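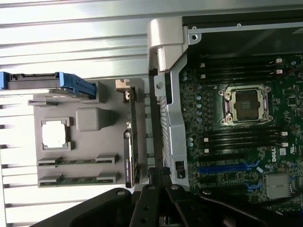 Still on the bench
By Kenna Matheson

Ask Catherine Cairns whether a robot can build a computer yet and she says no, though it can do some of it on a good day. At Sencombe, her refurbishing shop, the job is fitting a processor, memory and a graphics card to a used tower. A trained person does it in 4 minutes.

Memory is the hard part. The module has to go in straight, then be pushed firmly enough for the latches to close. 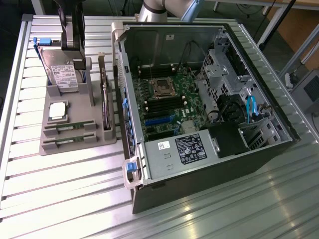

Cairns has logged 700 attempts since February, and 77 were good enough to ship without a person stepping in. Cables remain a job for people – they never sit the same way twice. She has no plans to change the roster.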